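Workroom > Checklists > Sorting bins and clamps

Check of the sorting table, metal bins

Please go through the points in order and write a comment also when all is well. An empty line tells the next person nothing.

1. Table stands firm. OK. I pushed at each corner.
2. Bin edges free of burrs. OK. Go along the edge with a cotton glove, never with the bare finger.
3. Clamps closed fully. OK after tightening. One was weak in April and was changed then.
4. Bin floors. Worn but allowed. Scratches we accept, a raised splinter of metal we don't.
5. Glare from the lamps. To improve. On the sloping walls it is tiring for the eyes after 19 minutes.
6. Passage to the door. OK, 100 cm kept free.

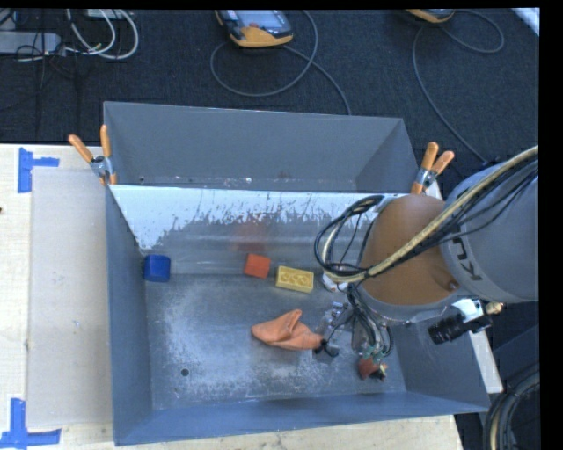
Hurden, Jun 17, 2024. The two bins stay one behind the other, held at the corners with the orange-handled clamps. In the front one lie the blue block, the red-orange one, the yellow toy brick and the crumpled orange cloth. The cloth must be shaken out before it is put away, as small parts like to hide in the folds. Next check in seven weeks.

Checked by Mylene Panganiban

Comments

Kirstin Pollock: For point 5, could we try turning the table to the other wall? I can help on any morning before 11.

Sutherland: Please add the spare clamps to the list. I never know in which drawer they are.

Related
Hand tools, monthly check
Step stools and ladders
Shelves in the Huvgate store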